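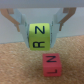 My mother-in-law writes to ask how on earth a person gets a sticky price label off a glass jar without scratching it, and whether I could please not say vinegar, because she has tried vinegar and all she got was a jar that smelled like pickles and was still sticky. Fair enough! I have been peeling labels for most of my adult life (jam jars, picture frames, the bottoms of plates, you name it) and I have opinions, so settle in.

Start with heat if the thing can take it. A hair dryer on low, held a hand's width away for a minute or so, will soften the glue on most paper labels, and then you can lift a corner with your fingernail and pull slowly, back over itself and nearly flat to the surface. Slowly is the word. If you yank, the top layer of paper comes away and leaves you with that fuzzy white patch we all know so well.

For the fuzzy patch, cooking oil. Any kind will do, so use whatever is cheapest in the cupboard. Rub it in with your thumb, go and do something else for half an hour, and then wipe with a dry rag before you bring any soap near it. I used to go straight to the dish soap and wonder why I was just pushing gray crumbs around. If there is still a film, mix a spoonful of baking soda into a little more oil and work that in circles. It will be gritty, so keep it for plain glass and stay away from anything painted or gilded. I took half the gold rim off a Lindholm saucer that way and I still think about it.

Plastic is fussier. Heat can warp a thin tub, and nail polish remover will turn some plastics cloudy in the time it takes to say so. I stick with oil, or failing that a plain white eraser, which rolls the glue up into little worms that you can brush into the trash. An old library card makes a good scraper too. I have one that has done this work for years and its edge is as smooth as a river stone by now.

Raw wood is where I would go carefully, as oil leaves a dark spot that may never leave. Warm the label, lift what you can, and then dab at what is left with the sticky side of packing tape. Press down, pull up, press down, pull up. It's dull work, but it goes well with the radio.

Cloth is a different story again. If a size sticker has gone through the wash on a shirt, put the shirt in the freezer for 2 hours, and the glue ought to get brittle enough to pick off. Do it the minute the shirt comes out, and don't answer the phone in between as I did - you will be back where you started.

As for the bottled removers, I have tried the orange one from Firkonine and it does work, though it smells strong enough that I open a window. A 50 cent bottle of baby oil from a yard sale has done nearly as well for me. Whatever you use, try it first on the bottom or the back.

One more thing before I put the kettle on. Jars with a painted-on date or a printed code are not wearing a label at all, so please don't scrub at those for an afternoon. Turn that side to the wall and fill the jar with buttons.

We use cookies to remember your settings and to see which pages get read. By staying on this site you agree to our use of cookies.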